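Nurport startup teaches robots chores with grippers you hold in your hands

Jan 25, 2018

I spent a morning at Semaan's new space in Nurport this week, and I came away with sore thumbs and a big grin. The company has opened what it calls a teaching room, where people show a robot how to do household jobs by doing the jobs themselves, with a gripper in each hand.

No joystick, no headset, no code! You pick the things up, squeeze when you want the fingers to close, and go about the chore. Each gripper has a white cube at its base, printed with black-and-white square markers, and the software (it's called Dako) uses those to work out where your hands are and which way they're tilted.
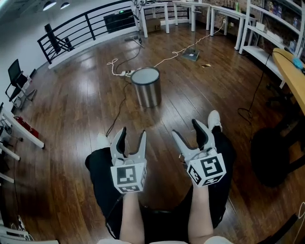

I got to try it sitting down, and the first few minutes were pretty clumsy. You forget you don't have fingertips anymore. After a bit I slowed down, and the Semaan folks told me slow is good, as the robot copies your fumbles along with everything else.

The company has 3,000 recorded tasks so far and wants a lot more. It has 8 people on staff and plans to bring in 23 paid demonstrators, who will work shifts of six hours with plenty of breaks (my wrists say thank you). You don't need any robot experience to apply, and they'd like a mix of left- and right-handed people.

The first robot trained this way is due to go on trial in August at Gitden, the apartment complex across town, where it'll start with picking up and putting away small items. Semaan wouldn't give me a price yet. I've asked to go back for the trial, and they said yes.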